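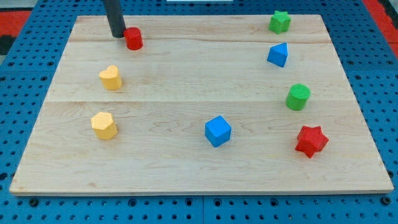
ハラシム(Harasym)窯のティーカップ、貫入と容量のメモ

前回の記事で持ち手の接合跡について書いたので、今回は容量と保温の話。対象は手元にあるHarasymのカップ4客で、いずれも磁器ではなく半磁器。釉薬は透明系、素地はやや黄みがある。裏印は2客が青、残りは刻印のみで色が入っていない。刻印のみのものが古いという説をよく見かけるが、根拠になる資料を私は確認できていない。

容量は水の重量で測った。縁まで満たした状態で、一番大きいものが359g。普段使うときは縁から指一本分ほど下げて注ぐので、実用量はこれよりかなり少ない。カタログに載っている容量が満水なのか実用量なのかは販売元によって違うため、中古で買う場合は口径と高さも聞いておいたほうがよい。口径だけでは形状の差が出ない。Harasymは腰の張った形が多く、同じ口径の朝顔形より明らかに多く入る。

保温については、カップを予熱した場合としない場合を比べた。茶葉はRakdenのアッサム、抽出は5分。予熱なしでは注いだ直後の温度低下が大きく、その後の下がり方は予熱ありとほとんど変わらない。つまり差は最初に器が奪う熱でほぼ決まる。肉厚の器は冷めにくいと言われるが、予熱をしないなら最初の一口は薄手のほうが熱い。ソーサーの有無は測定の誤差に埋もれた。

貫入。4客のうち1客に、見込みから口縁の手前まで細かい貫入が入っている。茶渋が入って線が茶色く見える。酸素系漂白剤をぬるま湯に溶かして一晩置くと表面の渋は落ちたが、線の中の色は少し薄くなった程度。塩素系は金彩への影響が怖いので使っていない。Ivan Melnychukさんからメールで、漂白後は水に浸け置きして何度か替え、完全に乾かしてから棚に戻すようにと助言をもらった。素地に残った薬剤が乾くときに釉の下で結晶し、剥離の原因になるとのこと。乾燥は風通しのよい場所で9日とった。長すぎるかもしれないが、底の高台まわりは釉がかかっておらず、水を吸いやすい。

シュガースプーンについて質問があったので追記。前回の写真の隅に写っていたものはKultsteadの古道具市で買ったもので、めっき製。柄の裏の刻印は摩耗して読めない。Ambros Kusterさんの一覧表と照合したが、貝形のつぼに該当する型が複数あり、特定はできなかった。ティースプーンより少し長く、深めのシュガーボウルでも柄が沈まない。

磨きには重曹とアルミ箔の方法は使わず、Prokulnessの銀磨き布のみ。めっきが薄い箇所は柄の角で、すでに下地の黄色が見えている。そこは拭くだけにしている。

9月に入って朝の室温が下がってきたので、予熱の比較は同じ条件で冬にもう一度やる予定。次回はソーサーの井戸の径について。カップとソーサーが元からの組かどうかは、高台の径と井戸の遊びを測ればある程度見当がつく。手元の1組はどうも合っていない。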